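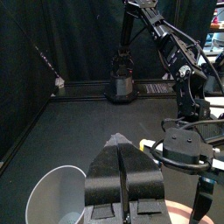
Fig. 1. White paper cup, tilted, rim toward the viewer.

Intro to Packaging Materials - notes wk 2
September 2024, B. Aerts

Paper and board, cont'd from last time.

Paper cup = board + a thin lining. Board gives stiffness, lining keeps the drink in. Lining usually polyethylene, sometimes PLA (plant based, needs industrial composting, will not break down in a back yard heap).

Rolled rim. Does two jobs: stiffens the opening, gives the lid somthing to grip. Cut the rim off a cup at home and squeeze it, you'll feel the difference right away.

Side seam - overlap, heat sealed. Bottom disk is a separate piece, tucked and crimped. Most leaks start where seam meets bottom.

Basis weight: mass per unit area, g/m2. Our samples are 200. Higher number is not always stiffer!! Thickness matters more (bending stiffness goes up with the cube of it). Exam likes this one.

Grain direction. Fibers line up the way the machine runs. Board bends easier across one way than the other. Tear test in lab, both directions, write down wich is straighter.

Recycling: lining has to be seperated from fiber in the pulper. Doable, not every mill takes it. Leonie Gilchrist's handout has the flow chart.

For next time: Harlow ch. 2, skip the part on inks. Lab reports to Ye-ji Heo, 500 words max, tables don't count. Molded pulp starts in October.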